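Idmont handheld demonstrations: where we've got to
October | Project lead's update to the Juso fund
3 comments | 12 shares

Hello again, and thanks for the extra fortnight on this one. I wanted to have the second batch of training runs back before I wrote anything down, and the last of them only finished at four in the morning (I was asleep, I promise).

The short version is that the collection side is in good shape, the first policy does something sensible, and we've learnt that the condition of our finger pads matters a lot more than I allowed for in the proposal. I'll come to the pads, as they're where I'd like to spend a bit of money.

First, the numbers you asked for. We now have 243 usable demonstrations of the tabletop pick-and-place task, all done with the handheld gripper and all from the camera mounted on the tool. Getting there took longer than planned, mainly because we threw out a whole week of early work when the tracking kept losing its place. The table is pale and has very little on it, and the tracker likes things to hold on to. We've since put patterned boards up on the walls and slowed down the opening sweep at the start of each take, and between them they've nearly cured it.

We also changed how a demonstration begins. In the first batch people started with the fingers at whatever opening they happened to be holding, and the policy learnt a sort of nervous half-close before it went anywhere near an object. Now every take begins with the gripper fully open over bare table, a short pause, and only then the reach. It sounds fussy and the operators grumbled for a day or so, but it gives the model a clean starting point and gives us an easy check that the opening width is being read properly.
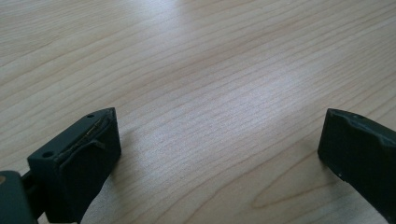 Fingers wide open over the bare table. The pad on the left finger is lifting along its top edge.

Now, the pads! I had them down in the budget as a consumable and then barely thought about them. When we compared takes on worn pads with takes on fresh ones, the difference was plain. With a lifted edge, small objects tend to catch as the fingers open, so people learn to give the tool a little wiggle to let go. The policy dutifully learns the wiggle as well, and does it on the robot, where the pads are fine and there's nothing to shake off. I laughed the first time I saw it and then spent a rather gloomy afternoon working out how much of the data had it in.

The answer was 64 demonstrations. We've tagged them and kept them, and trained the same policy twice, once with them and once without. Leaving them out gave a calmer release and fewer objects knocked sideways after being put down, even though the model had less to learn from. I'm being careful about how hard I lean on that – it's one task on one table, and the test objects were ones we had lying about – but the direction was the same in all 5 repeats of the training, and I'd be surprised if it went away.

There's also the glare. We light from overhead, and the table finish throws back a bright patch that washes the grain out to nearly white. I'd assumed it would do harm and had a matt cloth ready to go down. So far the policy copes with it perfectly well, possibly as the patch shifts about in the view whenever the tool moves. I've left the table as it is for now and will run a proper comparison with the cloth before the next report. If it makes no odds, that's one less thing for other groups to worry about when they copy our set-up.

Maluleke have had our recording software since the summer and are collecting on their own bench with their own build of the tool. Their fingers are printed from our files, so in theory the two sets should mix. In practice their opening width reads slightly differently from ours at the wide end, and we're still deciding whether to correct it in the data or ask them to recalibrate. My vote is for recalibrating, as I don't fancy carrying a fudge factor through the rest of the project.

Money next. We are under on travel and over on parts. I'd like to move some of the travel line across to pay for 12 sets of replacement pads from Ditico, plus a better adhesive, and a small jig so that they go on straight each time. With those in hand we'd swap pads on a schedule and log the swap with each take, which means anyone using the data later can see what was on the tool.

Between now and the next report I want to finish the glare comparison, redo the tagged demonstrations on fresh pads, and get the first mixed training run going with Maluleke's takes. The write-up of the pad result has a decent draft of its methods section and not much else – I'll send it over once there's a results table worth reading. In the meantime, could you let me know if the budget move needs the long form or if an email will do?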